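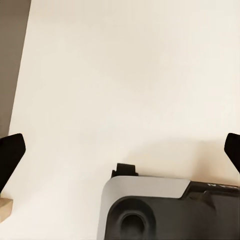

Simulator view from the hand: Clomine / Karim Tazi

The Clomine open day began at the simulation desk, where Ghazala Orakzai runs grasp trials before anything goes to the cell downstairs. The gripper starts open over a cream tabletop, with a dark object resembling a plastic housing and a small tan block within reach. Each batch is 500 trials, and object positions are reset between them. Contact friction is still set by hand — a weak point, in her view, on glossy parts.

Visitors could change the approach angle and rerun a trial. My first choice, 66 degrees, was rejected by the planner as a collision. Fouad Kabbaj then showed the Solter controller, which takes the same motion file without conversion. Cycle times were not given out. The cell tour followed after lunch.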